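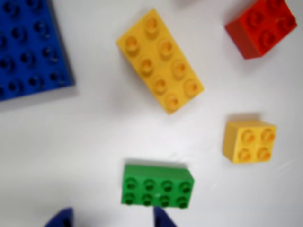

Blue baseplate and chunky bricks on a white table

Motorsport > Rally > Club Help > Service crews

Clutch pedal goes to the floor on long stages
Irfan Harahap

First season co-driving in the Kaltgate. By stage 4 the pedal drops and we finish without a clutch. Fluid is new. Is it the hose? 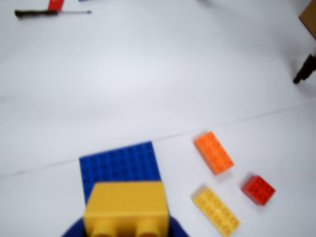

Replies

Baiba Lukoševičius

Check how close the hose runs to the exhaust. Ours was 15 mm away and the fluid boiled. Sleeve it, reroute it, bleed it again. Carry a spare slave cylinder in the service van.

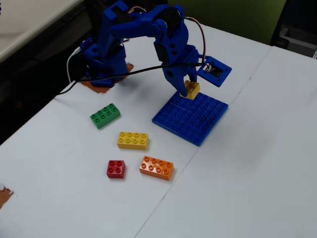

Blue arm holding a small yellow brick over the baseplate

majimbun80

had the same at the Skalano, was the master cylinder seals. new tyres wont fix it lol

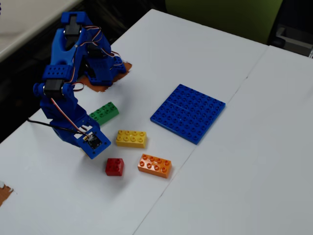
Blue arm with black servos, white tabletop

Bemero_3696

What Baiba said. Learn to shift without it too, you'll need to one day.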